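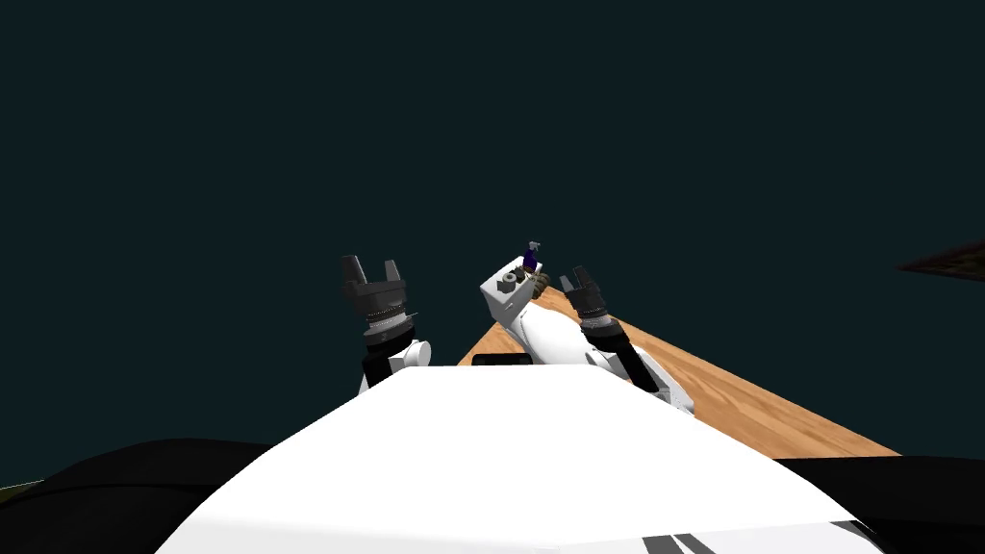

October, past eleven at night

We closed the round! I've been walking around the apartment for an hour because I can't sit down, so I may as well write it out while it's fresh.

Skeltley is now a funded music company, which still sounds like something somebody else would say. Goda came in for $300,000 and Abbasi put in another $225,000 after going quiet on us for most of September. Szu-yu Cheng called me at four in the afternoon and just read the email out loud, twice, the second time in a newscaster voice. I was in line at the pharmacy. I think I yelled.

The money goes to licensing, nearly all of it. We've got 98 small labels signed so far and every single deal was done by hand, with Szu-yu on the phone at strange hours explaining how the split works (again) to a guy with a drum machine and a day job. I love those calls! But we want 1,000 artists on the service by next fall and we can't get there with two people and a spreadsheet. So – a real lawyer, part time to start, and a person to handle royalty statements who is not me.
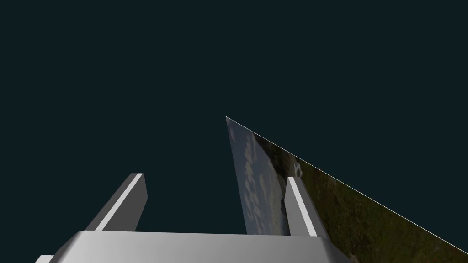
Daily notes

Woke up at six, worried about the Zakuditz contract. They want a clause that lets them pull their catalog with thirty days' notice, and I was dead set against it last week. Today I read it again over breakfast and it's fine. If they're unhappy they should be able to leave. I wrote back before nine and told them yes, and asked if we could put the live sessions up first, as those are the recordings I'd have paid for as a teenager.

Lunch was crackers. Dinner was noodles from the place downstairs, eaten out of the box with Szu-yu while we argued about whether the free tier should have ads. She says yes, short ones, between albums and never between songs. I came around by the second dumpling. Between albums I can live with.
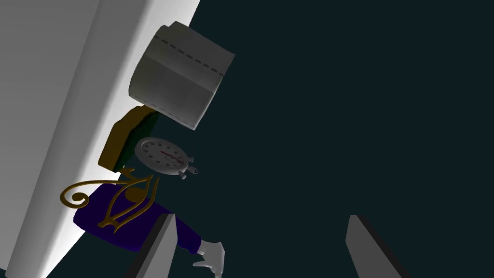 Late evening, October

Called Mom. She asked if the artists get paid now, and I got to say they've been getting paid since spring, only slowly, and that the statements will go out every month from here on. She wanted to know if she could still listen for free. Yes, Mom!

Tomorrow: sign the papers, call the bank, answer the eleven people I've been ignoring, and finally listen to that harp record all the way through. I'm going to try to sleep now.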